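Arm stops with a protective stop right above the CPU socket

Posted by Henryk Kalinowski, February 4, 2019

We have an arm taking desktop towers apart on a slatted aluminum table. It runs fine with the case closed up. Once it goes down toward the processor socket it faults out with a force limit stop, and nothing is touching the board. It did this on 6 of the last 10 towers. Payload is set, speed is down to 100 mm/s. What should I look at?
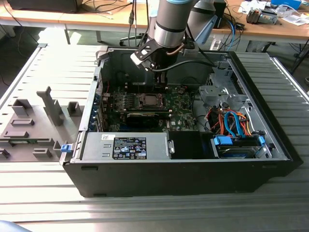 2 answers

Malcolm Ellwood

Check the cable coming off the gripper. Yours runs toward the back right of the case, and if it pulls tight on the way down the arm reads that as contact. We had the same thing at Presville. Jog it down by hand at low speed and watch the force reading – if it climbs before you get near the board, it's the cable. Give it more slack and tie it higher up on the arm. Also redo the payload with the bracket and the little pipe included, center of gravity too. A lot of people only enter the gripper weight.

Don't raise the force limit to get past it. I did that once and cracked a socket.

Kacper Michalski

Could be the power supply, ours was bad. Or update the software.

Comment from Henryk Kalinowski: Force went up to 165 N with the gripper still in the air. Moving the cable tie tomorrow.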